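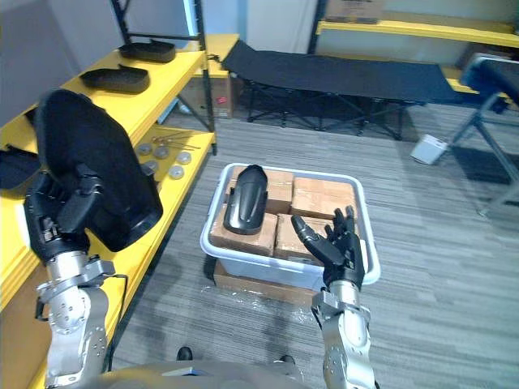 ## Two-armed setup for kitting: what did you really end up paying?

**tumaini_l**

Hi all! I run the kitting room for a small parts outfit and we're pricing a second two-armed unit for bin packing (boxes into a plastic bin, odd-shaped parts on top, bulky stuff handled on its own). Two black multi-fingered hands, yellow shelves along one side, not a lot of floor. My quote from Prondach has the hands as a separate line, spare finger sets at $356 each, and a yearly service plan at $2,362. I have to hand in a number for August and I don't know whether that plan is worth it. What did you all budget for that you'd skip next time?

**miklos_sz**

Skip the service plan the first year, buy spare fingers. We're on Skanis arms and fingers are what wears on ours. I put two sets in the budget and wished I'd asked for four. Also please price your shelving and bins at the same time! I left them off and had to go back with my hat in my hand for another $902.

**deepika.n**

I'd go the other way on the plan, sorry Miklós. We skipped it, then paid for one site visit and a wrist swap, and there went the savings. If you have somebody in-house who likes taking wrists apart, fine. We don't.

Tumaini, how much of your work is flat boxes and how much is curved shells and covers? Boxes are easy money. It's the curved pieces that made us upgrade.

**tumaini_l**

Mixed, and that's my headache. Small tan boxes sit nicely in rows in the bin, then there's a glossy curved cover to lay across them, and big padded pieces that have to be held upright. I'd hate to pay for full hands and find out a plain two-finger gripper would have done 90 percent of it.

**sawsan_h**

Get a close-up of the wrist area on whatever you're buying before you sign anything. Brackets, housings and cables take up room, and the spec sheet only gives you the palm width. Ours wouldn't clear the rim of our deepest bin, so we bought new bins. Here's the sort of view I mean, fingers straight down with a handle looping right underneath: 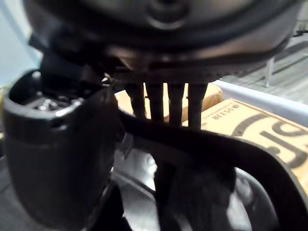
*Prenitura, August*

Picking this back up from the vendor's demo room, where I've been since 7 in the morning (the coffee is terrible). I asked them about clearance and they said to measure from the widest part of the housing down to the fingertips and plan the bins from there. Four fingers in a tight row reach down between things pretty well, but that big round housing above them needs space too, so count it when you set your shelf heights. They also quoted me $312 for an extra mounting bracket, which I think is steep for a bracket.

**miklos_sz**

$312?? Get it made locally. Sárközi did ours for a lot less and it fit the first time.

**deepika.n**

And then who do you call when it cracks? I'd take the vendor's bracket and haggle over the spare fingers. They've got more room to move on those, at least they did with me.

**aranka_s**

I do the purchasing side, so a boring note: ask for the fingers, bracket and service plan as three separate quotes. When they come bundled you can't tell what you're being charged for, and moving one of them into next year's budget turns into a whole thing. I'd also set some money aside for slow weeks at the start. Our first month on mixed bins was way behind doing it by hand and my boss wanted to know why.

**tumaini_l**

Okay, this helps a ton. I'm leaning toward the full hands, two spare finger sets, and the plan for one year only (Deepika wins that one, for now). Still on the fence about the bracket. Sawsan, how deep were the bins that gave you trouble?

**sawsan_h**

I'd have to go measure, they're in storage now. I'll post it when I'm back in the shop.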